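Do perforated wall panels really cut echo?
Posted by mudroom_874

Our meeting room has a raw concrete ceiling and everyone sounds like they're in a garage. Levero says light gray panels on one wall will fix it. I doubt it. 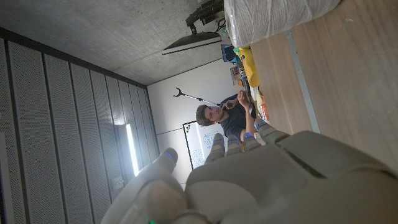 Would a rug do the same job?
A rug helps a little with footsteps and high sounds - it won't do much for voices.

Skakley Fan
Depends what's behind the holes. No padding, no point.

plainwalls
We paid 3,000 for ours. Still echoes.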